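餐饮用瓷釉面光泽与餐具洗涤磨损关系的调查
课程项目报告(材料检测基础)
小组成员:Anas Dabbas、Benjamín Villalba

摘要
本项目对学生食堂使用的白色瓷盘进行釉面光泽度测量,比较不同洗涤次数下光泽值的变化,并讨论碱性洗涤剂浓度对釉层的影响。结果显示,洗涤300次以后光泽值开始出现可测量的下降,800次时下降趋势明显,高浓度组的下降早于低浓度组。

1 背景
日用瓷的釉层是覆盖在坯体表面的硅酸盐玻璃,主要成分为二氧化硅和氧化铝,并含有钾、钠、钙等助熔成分。机洗条件下,釉面同时受到热水、碱液和机械冲刷三种作用。碱液中的氢氧根会断开硅氧键,使玻璃网络逐步溶解;温度升高时反应速率加快。釉上彩受影响最早,釉下彩次之,无彩白釉的变化通常只表现为发乌和失光,肉眼不易在早期察觉。
食堂更换餐具目前没有统一标准,多数以缺口和裂纹为依据,表面失光的盘子会继续使用。失光表面的粗糙度较高,油脂残留增加,清洗时需要更多洗涤剂,又会加快釉层的损耗。

2 材料与设备
试样为同一批次的圆形平盘,未使用过,购自Pirnelton。洗涤剂为Griromine牌机用碱性粉剂,按低浓度和高浓度各配一组溶液。洗涤在Penner台式洗碗机中进行,每个循环包括预洗、主洗、漂洗和热风干燥。光泽度用60度角光泽计测量,测量前以黑玻璃标准板校准。数据记录使用Plurkell表格软件。

3 方法
两组试样每洗完100个循环取出一次,用去离子水冲净,室温放置至恒重后测量。每只盘在盘心取固定测点,避开盘沿和有弧度的部位,因为曲面会使反射光偏离接收窗口,读数偏低。测点位置用硬纸模板定位。每个测点重复读数后取平均值,偏差过大的读数剔除后重测。
高浓度组在第523次循环时洗碗机排水泵故障,停机2天,试样取出晾干后存放于干燥箱中。恢复运行后补测了一次光泽度,与停机前的数值没有可分辨的差异,因此该组数据予以保留。

4 结果
低浓度组在前300次循环内光泽值基本不变,波动在仪器重复性范围内。此后缓慢下降,至800次时仍属于高光泽范围。高浓度组的下降在300次之前已有迹象,500次后斜率增大,至800次时盘心可见轻微雾状,斜光下能看到刀叉划痕附近的失光更重。
失重测量的结果不理想。单只盘的质量变化接近天平的分辨力,两组之间的差别不能作为结论使用。

5 讨论
光泽计给出的是单点数值,对使用者来说,更直接的判断依据是反射光斑的形状。釉面完好时,灯具在釉面上的映像明亮而轮廓清楚;表面粗糙化以后,映像变宽,边缘发散,亮度降低。 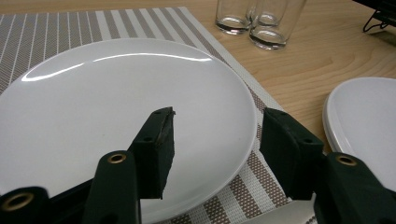 目视检查的难点在于光源和盘形都不固定。平整的盘心反射出的灯影形状接近灯具本身,靠近盘沿处则随曲率拉长。图中的白瓷圆盘表面光滑,上缘一带有一道弯曲的明亮反光,可作为高光泽釉面的目视参照,但它的位置和弧度都受盘形影响,不能换算为光泽值。食堂若采用目视法,应固定灯具高度和观察角度,并保留一只未使用的同批次盘作对照。

本次试验没有模拟堆叠摩擦。实际使用中,盘底圈足未上釉的部分会磨损下面一只盘的盘心,这一因素可能比碱液的影响更大。试验也只用了一种洗涤剂,水的硬度没有控制,漂洗后的水垢可能使部分读数偏低。

6 结论
(1)在试验条件下,白釉平盘的光泽值在300次循环后出现可测量的下降。
(2)提高洗涤剂浓度会使下降提前,并增大后期的下降速率。
(3)失重法在所用天平的分辨力下不适合评价此类磨损。

7 后续工作
计划于九月增加堆叠摩擦试验,并改用表面粗糙度仪与光泽计对照。

分工
Anas Dabbas:试样洗涤、光泽度测量、第2至4节。
Benjamín Villalba:文献整理、数据处理、第1节和第5节。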